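To: Customer Contact list
From: Beril Aksoy
Date: Monday, August 1, 2022
Subject: Re: Call-backs and the after-hours message service

Dear colleagues,

Thank you to those who replied to the draft call-back procedure. Most of the replies raised the same points as the message from the Mulledside office, so I have quoted it in full and will answer it in order. Where another office put a question that Mulledside did not, I have dealt with it afterwards.

> From: Mulledside office
> To: Customer Contact list
> Subject: Call-backs and the after-hours message service
>
> Dear all,
>
> We have read the draft and support its general aim. Customers in our area have complained for some time that they leave a message in the evening and hear nothing until the following afternoon, and in several cases they had to ring again themselves. We would welcome a common rule.
>
> We do have four concerns.
>
> First, the draft says a customer must be called back "promptly". Our staff would like to know what this means. The Cladivside office treats it as the same morning and we have been treating it as the same working day. Customers who deal with both offices notice the difference.
>
> Second, the draft does not say who owns a call-back once the message has been passed to another team. At present a billing question goes to billing, and if billing cannot reach the customer the message sits in their tray. We only learn of it when the customer rings us, annoyed, and we have no notes to work from.
>
> Third, the Ateş telephone system records the time a message was left but not the time it was first opened. Without that second time we do not see how anyone could report on the rule fairly.
>
> Fourth, we are asked to make two attempts before closing a message. Many of our customers work shifts and do not answer calls from a number they do not recognise. Two attempts on the same morning will not reach them.
>
> We would be grateful for a reply before rosters are drawn up.
>
> Regards,
> Mulledside office

On the first point, the word "promptly" will be removed. The revised wording states that a message left before noon on a working day is to be returned by close of business that day, and a message left after noon, overnight or on a weekend is to be returned by noon on the next working day. This is slower than Cladivside's present habit, and Cladivside is free to keep to its own faster practice. What it should not do is promise that practice to customers who may be transferred elsewhere. The recorded greeting at every office will use the same sentence, and I ask that nobody amend it locally. We have had a greeting at one office that still wished callers a happy Easter in June.

On the second point, ownership stays with the office that received the message. If the enquiry needs another team, the receiving office passes it on, notes the name of the person who accepted it, and checks before the deadline that the call has been made. If it has not been made, the receiving office rings the customer and says so. I know that some of you regard this as extra work for the front desk. It is extra work, and the rosters should allow for it. The complaints we received over the past year were rarely about the answer the customer was given in the end. They were about silence, and about having to explain the same matter a second and third time to someone who had no record of the first call.

I would add that passing a message on means speaking to a person or receiving a written acceptance. Leaving it in a shared tray does not count.

On the third point, Mulledside is correct. The Ateş system stores the time a message was left and the time it was closed, and nothing between the two. The supplier has told us that an opening time can be added, and we have asked for it, but it will not be in place before November. Until then we will report on the closing time only. Team leaders should therefore take care that messages are closed when the customer has been spoken to, and not in a batch at the end of the week. During the trial at Hilutthorpe, 80 messages were closed within a few minutes of each other on one Friday afternoon, which made the figures for that week useless.

For the same reason, please do not keep private lists or spreadsheets of call-backs alongside the system. I understand why they came about. They cannot be seen by the person covering for you when you are on leave, and in the event of a dispute with a customer they are very hard to rely on.

On the fourth point, we have accepted the substance of what Mulledside proposes. Three attempts will now be required. At least one of them must be made at a different time of day from the others, and the attempts must be spread over at least two working days. The first attempt must still fall within the deadline given earlier. After the third attempt the office is to send a text message or a letter, according to the preference on the customer's account, giving the direct number and the reference. Only then may the message be closed as "not reached".

Staff have asked whether a voicemail counts as an attempt. It does, provided that the caller leaves their name, the name of the office, the reference and the hours during which the customer can ring back. A voicemail that says only "please call us" does not count. Please do not leave account details, amounts owing or anything of a personal nature on a voicemail, even when the greeting gives the customer's name. Phones are shared in many households.

I turn now to the questions from other offices.

Cladivside asked how many messages the rule will cover. In the last reporting period the after-hours service took 2,495 messages across all offices. A fair share of these were hang-ups, wrong numbers or repeat calls from the same customer, and these should be closed under their own codes so that they do not inflate the count. Repeat calls should be linked to the first message. The deadline then runs from the first message and does not start again with each new one.

Hilutthorpe asked whether the after-hours service might be extended to email. For the present it will not. Email enquiries have their own target and a separate team, and I would prefer to see the telephone rule working properly before anything is added to it. The suggestion has been noted for the next review.

Hilutthorpe also asked whether a customer may choose a time for the call-back. Yes, within office hours, and staff should offer this whenever a customer mentions work, caring duties or a medical appointment. Please offer a window of 30 minutes and keep to it. If you can see that you will miss the window, ring early to say so, or ask a colleague to ring for you. A missed appointment does more harm to our standing with a customer than an ordinary late call, as the customer has often rearranged something to be near the phone.

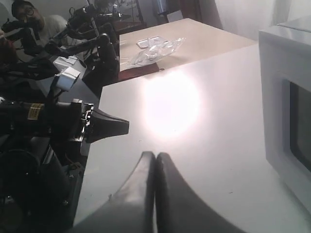 Training on the revised procedure will be given at each office in turn, beginning with Mulledside. Sessions will be limited to 6 people so that the phones remain covered, and team leaders are asked to send me their preferred mornings. The session deals mainly with note-taking, as this is where the trial showed the greatest need. A useful note states what the customer asked, what they were told, and what was promised and by when. "Spoke to cust, all ok" is of no help to the colleague who answers the next call.

Casual and part-time staff must attend as well. If a session falls outside their usual hours they are to be paid for it, and the cost should be charged to the training code and not to the office roster.

There was also a request for a standard script. We have decided against a full one. Customers can tell when they are being read to, and several of our more experienced officers handle difficult calls very well in their own words. There will be a short card with the opening and closing sentences, and with the steps for confirming identity, which must be followed exactly as printed on every outgoing call. Remember that on an outgoing call the customer has no means of knowing who we are. If they are uneasy, invite them to hang up and ring the number on their last bill, and give them the reference so that they can be put through without delay. Under no circumstances should a customer be pressed to give a date of birth to a caller they do not trust.

Lastly, a word on complaints about call-backs themselves. These should be recorded as complaints, even where the customer says they do not wish to make a formal one and even where the officer has apologised and settled the matter on the spot. Offices will not be marked down for recording them. An office that records none at all is more likely to be asked how it is keeping its records.

The revised draft will be sent to this list once the wording of the greeting has been settled. Comments on the sections that have changed are welcome — please reply to the list, so that other offices can see what has already been raised. Questions about individual customers or members of staff should be sent to me directly and not to the list.

Yours sincerely,

Beril Aksoy
Customer Contact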